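Strukturglas im Außenbereich: Reinigung, Kanten, Frost

Aravind Rodrigues prüft seit seinem Wechsel nach Cetitz Glasplatten für Gartenmöbel und Gastronomieterrassen. Vorher war er in der Fertigung bei Kozma beschäftigt. Das Gespräch drehte sich um strukturiertes Glas, also um Platten mit gewellter oder genarbter Oberfläche.

Die Struktur entsteht beim Walzen, solange das Glas noch weich ist. «Die Prägung kostet Festigkeit», sagt Rodrigues. «Die Dicke schwankt über die Fläche, und gerechnet wird mit der dünnsten Stelle.» Für runde Platten mit 900 Millimetern Durchmesser verlangt er thermisch vorgespanntes Glas. Bohrungen für Schirmstöcke müssen vor dem Vorspannen gesetzt werden, eine nachträgliche Bearbeitung zerstört die Scheibe.

Kante und Einfassung

Die meisten Schäden beginnen nach seiner Erfahrung am Rand. Im Lager Grastemham wurden 456 Reklamationen ausgewertet, häufigster Befund waren Ausmuschelungen unter dem Metallreif. «Da sitzt Sand zwischen Glas und Reif. Bei jedem Rücken des Tisches arbeitet er weiter.» Rodrigues empfiehlt eine umlaufende Dichtung und zweimal im Jahr eine Sichtprüfung der Kante.

Zum Frost äußert er sich knapp. Stehendes Wasser in den Vertiefungen sei unkritisch, Wasser in der Einfassung dagegen nicht. Im Februar lässt er die Platten deshalb schräg lagern, mit der glatten Seite zur Wand.

Bei der Reinigung hat sich sein Kollege Narendra Bhardwaj in Marnusbridge auf Wasser mit maximal 40 Grad und eine weiche Bürste festgelegt. Mikrofasertücher bleiben an scharfen Prägungen hängen. Kalk löst er mit verdünnter Zitronensäure, Einwirkzeit 30 Sekunden, danach wird klar gespült. «Auf welligem Glas fällt ein Schleier bei grauem Himmel kaum auf», sagt Rodrigues. «Zum Prüfen braucht man Streiflicht.»

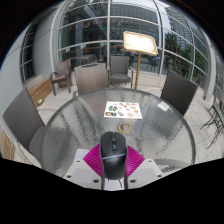

Ersatz einzelner Platten

Nachbestellt werden sollte nach Schablone, da Prägerollen von Charge zu Charge abweichen. Rodrigues lässt sich ein Handmuster schicken und vergleicht es auf dunklem Grund. Den Reif misst er an vier Stellen innen. Für das Spiel zwischen Glas und Metall gibt er zwei Millimeter je Seite vor.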